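Washing and supplying Dad's clothes for the funeral home, how far ahead?

Posted in: Arranging a funeral > Practical questions

mallee_jan
Dad died at the nursing home in Giltham and we've gone with Rarard for the funeral. They've asked us to drop off clothes for him. He wanted his old grey cardigan and the moleskins, and both need a wash first. The arranger said "whenever suits", which doesn't help me much. Does anyone know how far ahead they need them? There's a viewing planned. I'm also doing all the bedding from the house while the grandkids are here, so the machine is going most of the day.

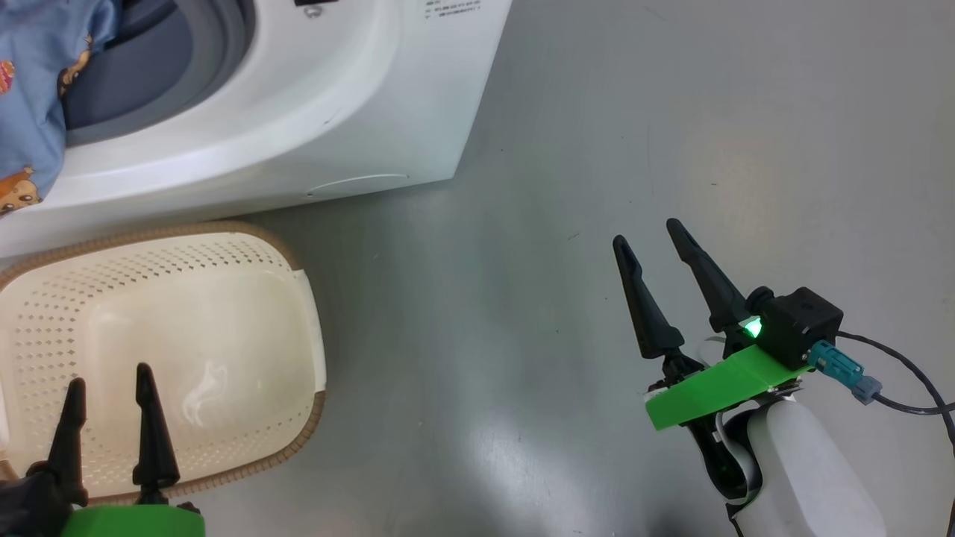
Washing at Dad's place, little bears and all

torrens77
Sorry about your dad. We used Rarard for Mum and they wanted everything 2 days before the viewing. Include underwear and socks. We forgot and had to drive back, 40 minutes each way.

Stosarcombe_Pete
Two days is on the generous side. I worked for a funeral home in Stosarcombe for a few years and the day before was fine for us, as long as it was in the morning. Ring and ask for the mortuary staff. The front office doesn't always know.

kettle_on
I'd disagree with that. If there's a viewing, give them as long as you can. Our clothes went in the afternoon before and the collar wasn't sitting right when we got there. It upset my sister a lot. Also check whether your price covers dressing. Moen charged us separately for it and it was on page 4 of the estimate.

Stosarcombe_Pete
Fair enough on the collar, but that's down to care and has nothing to do with how long they had. Dressing doesn't take all day. Agree about reading the estimate.

mallee_jan
Thanks all. I've looked and dressing is included in ours. The cardigan is wool, so I'll put it through at 30 and dry it flat. Does it matter that it's gone at one elbow?

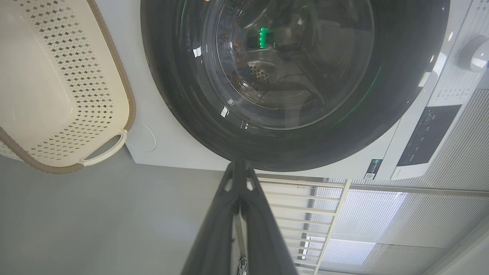 The front loader at Dad's

torrens77
Doesn't matter at all. They can place the arm so it won't show. Tell them if you want anything back afterwards, like a watch or his glasses, and get it written on the form.

kettle_on
Second that. Put the clothes in a labelled bag with his full name and keep a list of what's in it. Ours got mixed up with the bag from the hospital.

Stosarcombe_Pete
If it's a cremation, ask about the shoes too. Plenty of places won't take rubber soles.

mallee_jan
It's a burial, so he can have his boots. I rang this arvo and they'd like everything by 4 pm, two days before. So torrens77 had it right. I'll drop it all in with the photo for the order of service.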